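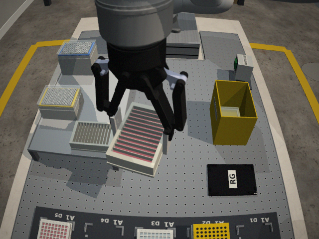
*The arm with the reservoir tray, in the simulator. Tip boxes on the left, yellow bin on the right.*

I've been meaning to write about the new bench since February, and the kettle's on, so let's have a go. Our lab at Lonport gets through 251 plates in a busy week, and until this year every one of them was carried, filled and carried back by one of us (my thumbs could tell you all about it).

Mostivar is the program we use to try each run on screen first. I thought I'd hate it, and I rather love it! You can move a plate to another slot, change your mind and move it back, all before your tea goes cold. Eighteen of us have had the training now, and the people who've done the job by hand for years are the best at it, because they know where a tray likes to slop.

What has changed most is the mornings. I used to start at 8 with a pipette and the radio. Now I start with a list of checks and a good deal more talking, and I do miss the radio a bit. We still haven't settled who looks after the bench over lunch.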